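So I have finally caved and bought a video game lamp. I know, I know. I'm a grown adult with a mortgage and a pension, and I now own a light shaped like a treasure chest that glows orange when you lift the lid. It's from a game called Vavis, which I've been playing on and off for longer than I'd like to admit, and the chest makes the little opening jingle when you tap the front. I have tapped the front a lot.

A few of you asked about it after I mentioned it in the comments last time, so I thought I'd write up the whole sorry story, including the two lamps I bought before this one and didn't keep.

It started with the hallway. We have a long narrow hall with no window, and the ceiling light is one of those that makes everyone look like they've just come down with something. All I wanted was a soft light on the shelf at the far end, something you could leave on in the evening so you don't walk into the coat rack on the way to the bathroom. A normal person would have bought a normal lamp. I typed "small lamp" into a search box at eleven at night and two hours later I was reading reviews of a glowing potion bottle.

The potion bottle was a Bivex. It looked gorgeous in the listing, a deep swirly purple with a cork on top, and I ordered it before I'd even checked the measurements. Please check the measurements! It was the height of an egg cup. I put it on the hall shelf and you couldn't see it from the front door at all, and once it was dark it lit up a patch of shelf and the underside of a picture frame. It runs on two button batteries too, the kind you never have in the drawer, and the first pair lasted less than a week. I gave it to my niece, who keeps it in her dollhouse, where it's the perfect size for a floor lamp.

Number two was a paper one that you fold yourself, shaped like a dragon's head. I was really excited about this. It comes flat, as a stack of printed sheets, and you cut and score and glue the whole thing together around a little LED puck. The box said it had 285 pieces. I'm fairly crafty and I'd cleared a weekend, and I thought, how hard can it be?

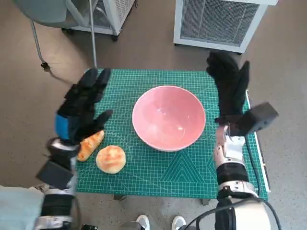 Well, it was hard. The pieces are numbered on the back, but the numbers are printed in pale gray on cream, so I spent most of the first evening holding bits of paper up to the light like somebody checking for forged bills. The jaw went together fine. The horns went together fine. The bit between the jaw and the horns, where the whole face is supposed to happen, did not go together fine, and by the second evening I had a dragon that looked like it had been to the dentist and was waiting for the numbness to wear off.

I did finish it. It sat on the shelf for a month and it gave off a nice light, to be fair, warm and a bit patchy where the glue was thick. But paper and a busy hallway don't mix. Someone's backpack took off the left horn, I glued it back on slightly wrong, then an umbrella got the snout. I took it down in December when I needed the shelf for cards, and it never went back up.

If you like a project and you have a shelf that nothing ever brushes against, I'd still say give the paper kind a try. Buy a better glue than the one in the box (mine went stringy) and write over the numbers in pencil before you cut anything out. I wish I'd done that.

Which brings me to the chest. It's made by Brandavero, who seem to do a lot of this sort of thing, and I'd seen their stuff in the gift shop by the train station without ever picking one up. What sold me was that it plugs in. There's a cable that comes out of the back, nice and long, and you can run it off an ordinary phone charger. It takes batteries as well if you'd rather, but I haven't bothered, and I'm not starting a second relationship with the battery drawer.

The light itself is lovely. With the lid shut you get a thin line of orange all around the rim, and that's enough to find your way down the hall. With the lid up it throws a big warm glow on the wall behind. There are three brightness settings and you go through them by pressing the lock. I keep it on the middle one. The highest is too much for a hallway but I can imagine it on a desk.

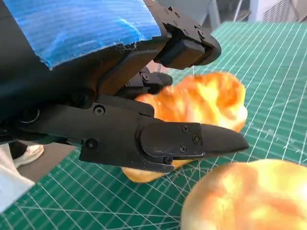

Bread on the cutting mat, gripper reaching in

Now the grumbles, because there are always grumbles. The jingle cannot be turned off. It can't even be turned down. If you tap the front, or bump the shelf, or close the bathroom door with any enthusiasm, it plays, and it plays the full thing, all the way through to the sparkly bit at the end. The first night I had it, I knocked it at three in the morning and woke up the whole house. I've since put a folded dish towel underneath and that's helped with the door, though not with the elbows.

The lid is also a bit wobbly. It stays up by itself, but only just, and I wouldn't trust it around a cat. And the paint on the corners is already coming off on one side where I've been picking it up to show people. That might be my fault. I've shown a lot of people.

I did look at the other big one before I bought it, the Liang lantern, which is what half the forum recommends. It's a beautiful thing, a proper hanging lantern like the ones in the mine levels, with a flicker setting that looks very real in the videos. If I had a hook in the hall I might have gone for that instead. But I rent out the idea of drilling into our ceiling to people braver than me, and it costs nearly twice as much as the chest. It's also a numbered run of 300, and I'm always suspicious of a numbered run. What do you do if the bulb goes? Can you get another one? I wrote to the shop to ask and they sent back a very cheerful reply that didn't answer either question.

The other thing I'd say to anyone thinking about one of these is to read the bad reviews first. Mine had 591 reviews when I looked, and the good ones were all "my son loves it!" and "arrived quickly!", and I'm glad for them, but that doesn't tell me if the cable is long enough to reach the outlet behind the radiator. The grumpy ones told me exactly that. One man had measured everything, including the plug. I'd like to shake his hand. He also complained about the jingle, and I remember thinking, oh, how bad can a jingle be.

What surprised me is how much the rest of the family like it. I'd expected eye rolling. My other half, who has never played a game in their life unless you count solitaire, now says good night to it. Visitors open the lid. Children open the lid over and over until someone moves it to a higher shelf. The man who came to read the meter recognized it straight away and we had a good long chat about the swamp level, which he's stuck on, and which I was stuck on for most of last winter. (Go left at the broken bridge, and don't fight the big frog until you've got the second shield!)

I've had it two months now and it's on every evening from when it gets dark until I go to bed. It does get a bit dusty in the hinges, and I clean those with an old makeup brush. There's a matching one coming out shaped like the shop counter from the first town, with the bell that rings. I've told myself I don't need it, and I've measured the shelf in the kitchen anyway.

If you've got the Liang one, do let me know in the comments what the flicker is like in a dark room, and if anyone has found a way of shutting the chest up without opening it with a screwdriver, I'd love to hear that even more.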